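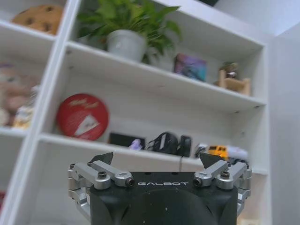

GALBOT gripper, fingertip pads angled toward each other.

Print this page | E-mail this page

Flutar: Library Late Notices

Flutar is a table of overdue-book notices sent by the town library in Koskela. It has 3869 rows, one per notice, and more spellings of "Tuesday Night Soup" than any cookbook deserves. Last updated July 2018.

Columns

title: as typed at the desk, typos included
days_late: whole days, up to 478
fee: in cents, often waived
excuse: free text, filled in for 3225 rows

The excuse column is why most people download this. Dogs are blamed less than you would expect, and in-laws more. We removed names, phone numbers and one very long poem.

Known problems

Rows from the Trurard branch use 2 date styles, sometimes in the same notice. A fee of zero can mean "paid," "forgiven" or "the clerk gave up." Please don't average it.

Use

Free for any purpose. If you build a fee calculator, the library would rather not hear about it.

Related items
Clirnevlow: Lost Umbrella Log
Trurard Branch Opening Hours
Koskela Book Sale Prices

This site uses cookies. By reading on, you accept them.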